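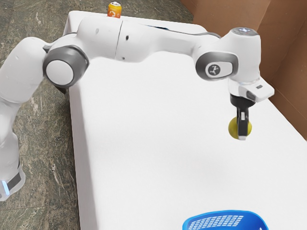
Sim render, ball-to-basket task, gripper closed on the ball.

Notebook > Ulside > Sim data > Entries

12/07/2021

Batch for the Ulside pick set. 203 episodes generated, 69 rejected by the filter, mostly on gripper-to-ball penetration over threshold. Running total after merge is 1806.

Start pose of the ball randomized over the right half of the table only. Basket and can poses also drawn per episode. Floor texture fixed for now — Nilmini wants it swapped every reset, see her note under Kasham.

Contact friction on the finger pads raised again. Old value let the ball creep during the lift and the policy learned to squeeze twice.

Two seeds gave identical episodes. Rajitha Nanayakkara is checking whether the sampler is reseeded on worker restart. Do not train on this batch until that is closed.

To do: log wrist joint torque at full rate, rerun the rejects with the smaller step.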